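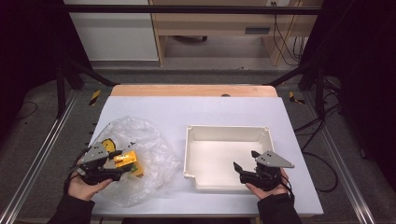 Software engineer, perception and tooling (manipulation data)
Stillport, handling group. Full time, on site. Start in April if you can.

What we're hiring for

We have a policy that is supposed to take small packaged goods out of a clear plastic bag and put them in a tray. We train it on recordings of people doing the same job with hand-held grippers. On a good day the loss curve is lovely and the arm closes its fingers on a fold of plastic. We think the model gets too much of the blame for this and the code underneath it gets too little, and we want somebody who will go and find out.

Please read the rest before applying. The last ad we ran was more cheerful and brought in 122 applications, most of them from people who wanted to work on foundation models. You would not be doing that. You would be spending a lot of your first months on timestamps.

The work

Time alignment. Each gripper has its own camera and there is a head view as well. The streams drift. Our current sync tool, Kedow, says it keeps them within one video frame of each other. We don't believe it on long sessions, and the person who wrote it doesn't either.

Pose tracking. The gripper trajectories come from visual tracking, and the tracker hates white tabletops, white trays and sleeves passing close to the lens. When it loses the gripper it fills the gap with something smooth and plausible. We'd like it to say that it's lost. You will own that change and the argument about how many recordings we throw out afterward.

Segmentation of things in clear film. We've tried three off-the-shelf models on crumpled bags and glossy wrappers. All of them look great in their own videos. On our data the mask follows the highlights, and when the object tilts the mask goes with the glare.

Grasp width. We infer opening from the gripper images. A soft pack squeezed between two fingers gives a different width from one held gently, and the planner treats both as the size of the object. Somebody has to decide what that number means and write it down.
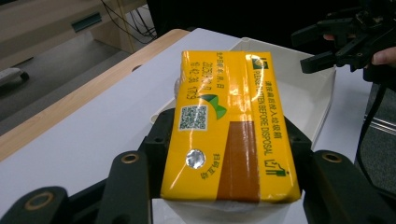

Replay and review tooling. At the moment a reviewer opens each camera stream in its own window and scrubs them by hand. Lukáč, our replay viewer, was started to fix this and got as far as showing two streams and crashing on the third. Finish it or replace it, we have no feelings about it. What matters is that a reviewer can look at 300 episodes in a working day and mark where a grasp begins, where it slips and where the tracker is making things up.

Evaluation. Our internal success figure is measured on the same bags, the same tray and the same table we train on. You can guess what we think of it. We ran a first test with goods the policy hadn't seen, 100 attempts, and the result was bad enough that two people asked whether the test was broken. It wasn't, as far as we can tell. We would like a second opinion from you.

What you need

Solid Python, and enough C++ to fix a driver without asking for a month. You should have calibrated more than one camera in your life and been let down by at least one of them. Working knowledge of rigid transforms, including being able to say which frame a pose is in when asked. Some experience with learned policies helps, mainly so that you aren't impressed by ours.

We don't care about degrees. We do care whether you can read a plot and say "I don't think this shows what we said it shows" to the person who made it. That person will often be Willy Nijs, who runs the group and has asked for this line to be kept in.

What you can skip

Publication lists. Letters about passion. Any claim that you've solved deformable objects. If you have a demo video, tell us how many takes it needed.

What we can't promise

That this way of collecting data will scale. There are people here who think hand-held grippers get you past the hard part of teleoperation, and people who think we've moved the hard part into post-processing where it's cheaper to ignore. You'd be joining in the middle of that. We also can't promise a robot to yourself. The arm is shared with the Arolmont project, which has mornings, so expect to run hardware tests after 1 p.m. and do the rest of your thinking beforehand.

You will be asked to record some episodes yourself in your first week, both hands, until your forearms complain. Everyone on the software side does this. It has changed more of our file formats than any design review has.

How to apply

Send a resume and one page on a bug in a perception or control system that you first blamed on the wrong thing. Say how long you went on blaming it. Put reference 267 in the subject line or it goes to the general inbox, which is checked less often than the website claims.

If your page interests us, we'll send you a short batch of recordings with something wrong in it and pay you for a day to look. We know of two faults in the batch. There may be more, and we'd want to hear about those as well. After that there is one conversation with the group, in person, and an answer within two weeks either way.

Questions about the work go to Willy. Questions about pay go to the office, which will give you the range before you apply if you ask for it. Please ask.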